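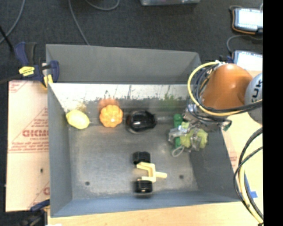
Baran Stockpot Steamer, 4-quart insert: three months in a small kitchen

I bought the Baran steamer insert in February to replace a folding basket that had lost two of its leaves. The folding kind costs very little and does an acceptable job with broccoli. It does a poor job with anything heavy, and I cook a lot of squash and potatoes. The Baran is a straight-sided stainless insert with a lid and two fixed handles. I paid full price at the Caltstead store.

Fit

The box says it fits most pots from 8 to 10 inches across. I tried it on three. On my old Devivent stockpot it sits level and the lid closes flat. On a wide enameled pot it rests on the rim with a small gap at one side, and steam comes out there the whole time. On a thin saucepan it fits, but the pan is too light for it and tips when the insert is full. If your pots are heavy and have a plain rim you should be fine. If the rim is rolled or has a pouring lip, take the pot to the store with you.

Cooking

Small potatoes, halved, took 18 minutes from the time the water boiled. Carrots cut in thick coins took 11. Half a kabocha, seeds out and skin on, went in whole and was soft enough for a spoon at 25 minutes, which my folding basket never managed in one batch. Fish was less good. The holes in the base are large, and a thin fillet sags into them and breaks when you lift it. A sheet of parchment fixes that, but you have to cut it smaller than the base or the steam can't get past.

Rice in a bowl inside the insert works. So do dumplings, if you oil the base well. I forgot once and left most of the wrappers behind.

The insert holds 4 quarts. I can put in 600 grams of green beans and still close the lid. For two people that is more than enough, and I often cook the next day's vegetables at the same time.

Handles and lid

The handles get hot. The leaflet says they stay cool, and on a low burner they do for the first few minutes. After that you need a cloth or mitts. The lid knob is better and I can lift it with bare fingers at any point. There is one vent hole in the lid, and it points straight up, so keep your wrist away from it.

Cleaning

It goes in the dishwasher. Starch from potatoes dries in the holes and needs a brush first. After three months there is a rainbow stain on the base that vinegar took off, and some fine scratches that I expect to stay.

Compared with the Cleltach

My neighbor Isamu Yokoyama has the Cleltach two-tier set, and I borrowed it for a week. The second tier is useful if you cook for a family. The metal is thinner, though, and the tiers stick together when they cool. It also takes up a whole shelf. For one or two people I would buy the Baran again.

Good: heavy base, deep sides, lid that seals on a plain rim.
Bad: hot handles, holes too big for fish.

4 out of 5

Sekar Lubis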